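Bench notes: keeping the Torken pair honest

The Torken hand grippers were sold to us as needing no routine maintenance. I have the sheet in front of me and it says so in bold. Since they arrived I have had the left one apart four times and the right one three, so either we are unusually rough or somebody at the supplier has a generous idea of what counts as routine. I suspect both.

For people on the Zulum side who only see the recordings: these are the grippers you hold in your hands, one left, one right, and squeeze while you do the job you want the arm to learn later. Whatever the jaws do gets written down. That means a jaw that is lying to you gets written down too, and it stays in the data looking perfectly healthy. An arm with a bad joint will at least stop and complain. A hand gripper with a sloppy jaw just feels a bit soft, and the operator squeezes harder.

That is what happened in November. We went through a batch of 1,172 cloth episodes and found that the left jaw was reporting itself open by a hair when it was shut on fabric. On a cup or a box you would never care. On a T-shirt it matters, because one layer of jersey is thinner than the error. Gemma Rudd spotted it, and she spotted it by looking at the plots one evening, which says something about the automatic check we paid for. The check passed every single episode. I would like somebody to explain to me what it is checking.

So we have a procedure now, and I have no great faith in procedures, but this one is short enough that people may do it.

Power both grippers up and leave them alone for a few minutes before you zero anything. The Stanciu people say warm-up makes no difference. Their curve was taken on a bench, with one unit, and they couldn't tell me which one. Ours drift. Leave them alone.

Next, wipe the jaws. Dry cloth, no solvent. Cotton fluff packs into the back corner of the black part where the two halves meet, and you can't see it unless you open the jaw all the way and hold it up to a lamp. This was most of the November problem. I pulled out a wad the size of a lentil. Once it was gone the closed reading came back most of the way by itself, and I had already ordered a replacement sensor by then (it is in the drawer, if anyone has a use for it).

Then zero the jaw fully closed on nothing, open it fully, and close it again. Do it 50 times if you've had the housing off, otherwise five is plenty. If the closed number wanders, don't re-zero until it looks nice. That is how we ended up with a month of data we can't quite trust. Write the number down and come and find me.

After that, clamp a single layer of T-shirt fabric and read the jaw. Fold it over, clamp two layers and read it again. The two readings should be different. It sounds like a stupid test and it is the only one that has caught anything so far. Use the scrap in the tin and please stop using your sleeve.

Tug on it as well. Grip a corner, lift, and let the weight of the shirt hang. If the corner creeps out of the jaw, the pads are glazed and need changing. Light scuffing with a fine abrasive brings them back for a while, and I have done it, but I think it changes how they hold thin knit and I can't prove it either way. New pads are cheap. The screws are not, for reasons that must make sense to somebody.

About the labels. Every gripper carries its own, and the handwriting on it should match the log. If you swap a jaw assembly from one housing to another, you have made a different gripper as far as I'm concerned, so put a fresh label on it and start a new line in the log. We had two weeks where left and right had traded parts and the log said otherwise. Hisholm's asset system was no help there, since it knows them only as one item, quantity two.

The Zulum team asked whether we could drop the check to once every 100 sessions, to save time. I said no, and then I looked up how long we had gone between failures, and the longest stretch was 112. So there is one stretch where they would have been right. I'm still saying no. Before each cloth session, please, both grippers, and after anything gets dropped, even if it landed on the bed and bounced and seems fine.

There's also talk of a self-calibrating version in the next batch. I have read the two pages about it. It calibrates by closing the jaw and assuming that closed means closed, so the first bit of fluff will be calibrated right in. I have asked for a loan unit and a shirt that sheds.

The last check before recording is a dry lift with the real cloth. Lay it flat, take both near corners, one in each gripper, and raise the edge together. Watch whether one corner slips or twists in the jaw before the other does. A bit of roll in the fabric is normal with knit, and I wouldn't chase it.
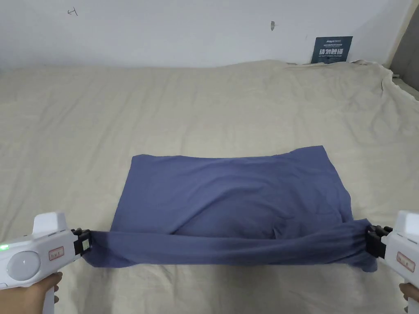 Do the lift two or three times and compare the jaw readings side to side afterward. If left and right disagree by more than the width of one layer, stop there and go back to the wiping. The log sheet is on the clipboard by the charger, and there is a pen on a string now, for as long as that lasts.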